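August
Vsevolod Lysenko

Paste papers again, third batch for the Nollbridge ledgers. Starting this entry with a mug of coffee and blue fingernails, so excuse the handwriting in the paper copy.

First, the paste. I went back to wheat starch after two weeks of flirting with methylcellulose, and oh boy, what a relief. The methylcellulose is so easy (no cooking, keeps for ages, no lumps) but the comb marks slump. You drag a lovely crisp line, turn around to rinse the comb, and when you look again it has gone all soft at the shoulders like candle wax. Starch holds the ridge. It also goes sour in the heat, and this month the back room is brutal, so I've been cooking small pots and throwing out whatever's left in the evening.

Today's pot: one part starch to eight of water by volume, soaked while I cleared the sink, then low heat and constant stirring. I had the candy thermometer in and it went from milk to pudding at 71 C, all at once, the way it always does. Kept it going a while longer until it turned that bluish translucent color, then through the sieve twice. The second pass still caught a few grits. Do not skip the second pass! I did last time, and every one of those grits made a scratch the whole length of a sheet.

Color was the Skuteo indigo and the Skuteo burnt umber, both the tube acrylics. The umber is much stronger than I remembered. A hazelnut-sized blob in a cup of paste gave me something close to gravy. I split it between two cups and topped both up with plain paste, and that was better, though still browner than the old endpapers I'm trying to sit next to. The indigo behaves itself.

Paper: cut down the last of the Brudora text weight, which gave me 16 sheets. Sponged both sides, smoothed them out on the acrylic board, pasted in one direction and then across. Nine came out good enough to use. Of the rest, three tore at the corner when I lifted them (my fault, too wet, I was greedy with the sponge), and the others just have dull patterns. Those can be spine linings, so no great loss. The Brudora pills a bit if you comb it more than twice in the same place. You get little gray crumbs rolling up ahead of the teeth. One pass and leave it alone, which is hard for me as I'm a fiddler by nature.

Combs, in case anyone wants to repeat this: the cut-up yogurt lid with uneven teeth beat the proper rubber graining tool by a mile. The rubber one is too regular and everything comes out looking like corduroy pants. I also tried the old Vogler brush with the splayed bristles, barely loaded, dragged straight across with no wiggle, and that's the one I keep going back to look at on the drying line. Quiet, stripy, a little cloudy.
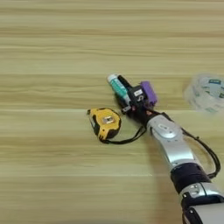 For the second color run I want to get away from blue altogether and do a pale set for the smaller ledgers, which have tan calf spines and look silly next to anything loud. So white paste with just a touch of ochre, and the umber cut way, way down. The table's grain is pretty much the pattern I'm after: long bands going straight across, cream into beige into a slightly darker tan, with soft edges and a thin lighter line between some of them. I think that's two brush passes, the darker paste first, then the thin lines pulled out with a single tooth of the yogurt lid. It should stay matte too, so no wax on this lot until I've tried it on a scrap.

Drying: hung everything over the dowels, and the curl was fierce by four in the afternoon. Pressed the driest ones between blotters with the flat iron on low, pattern side down on silicone paper. One stuck a little at the edge. I'd leave them overnight next time before ironing.

Still to do. Order more Brudora, and ask if they'll sell the heavier stock in short packs (I don't need over 300 sheets of anything). Wash the sieve properly, as there's dried starch all around the rim. Write the recipe on the back of each good sheet in pencil before I forget which cup was which. Two of them I've already forgotten, so they're marked with a question mark.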